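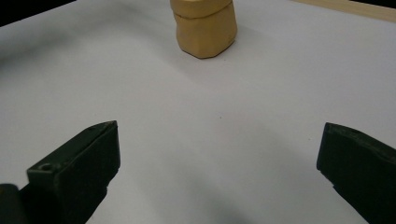
Notes on Learning to Cut from Hand-Held Demonstrations

11 May 2023

The purpose of this entry is to set down, in plainer terms than our report allows, what the Petora study found about the spacing between a person's two hands during tabletop work. Several readers of the March entry wrote to ask why we had moved away from teleoperation, and I promised a fuller answer.

Petora is a method for training a two-armed policy from demonstrations given with hand-held grippers. The demonstrator holds one gripper in each hand and carries out the task directly, with no robot in the loop. The position of each gripper is recovered afterward from the recordings. In the earlier version, which we called Flisatside, each hand was tracked on its own, and the policy learned two separate motions that happened to share a clock. Reginald Haddad had argued from the beginning that this would be a weak point in any task where one hand must steady an object while the other works on it. Our results support him.

The change in Petora is small. Each hand's motion is expressed relative to the other hand as well as relative to its own recent past. The policy therefore receives, at every step, the distance and angle between the two grippers. The network itself was left as it was, and so were the training settings, with the exception of the input layer.

We chose modeling clay for the main task. Clay deforms under light pressure and keeps the marks of earlier contact, so that a small error in the approach alters everything after it. A rigid block forgives a poor grasp – clay does not.

The tabletop is kept plain and its contents few. For the cutting trials we used a kitchen knife with a wide blade, which the policy must take up by the handle and bring to the material without disturbing whatever else is on the table.
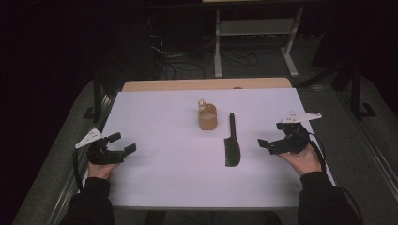

The complete set comes to 2303 demonstrations, recorded by Rasha Saliba, Siham Semaan and myself. We did not script the motions. Each demonstrator was told the goal and left to reach it in her or his own way, and the differences are considerable. Ms. Semaan tends to bring both hands in together. Ms. Saliba places the supporting hand first and holds it still. I had expected that such variety would harm the policy, and I argued for a fixed procedure. I withdraw that position. A policy trained on one demonstrator alone did worse than the mixed policy, even when the amount of data was held equal.

Evaluation consisted of 37 starting layouts, none of which appeared in training. Petora completed 12 more of them than Flisatside did. Nearly all of the gain came from layouts in which the clay stood far from the demonstrator's side of the table, where both arms are extended and small errors in each add together. With the clay close at hand, the two methods could hardly be told apart.

There are limits that should be stated. The method depends on knowing where both grippers are at the same moment. When one of them passes behind an object or leaves the tracked area, the relative measurement is lost, and the policy has at times continued with confidence on stale values. Hiba Akl is preparing a version that marks such readings as missing. We also had 2 layouts in which the policy picked up the knife correctly and then waited without moving until the trial was ended. I have no explanation for this that I would defend in print.

Lighting proved to matter more than I would like. A broad shadow across a white sheet can be as strong, in the image, as the edge of an object. The Orlandini encoder handled this better than the one we used before, though we have not tested the two with enough care to publish a comparison.

Shadi Salameh has asked whether the same relative measurement would help with tasks that call for passing an object from one hand to the other. I believe it would. The Atell data already contain a number of such handovers, recorded for another purpose, and the next entry will report on whether they can be reused.

Contact the author | Copyright 2023, all rights reserved | Back to top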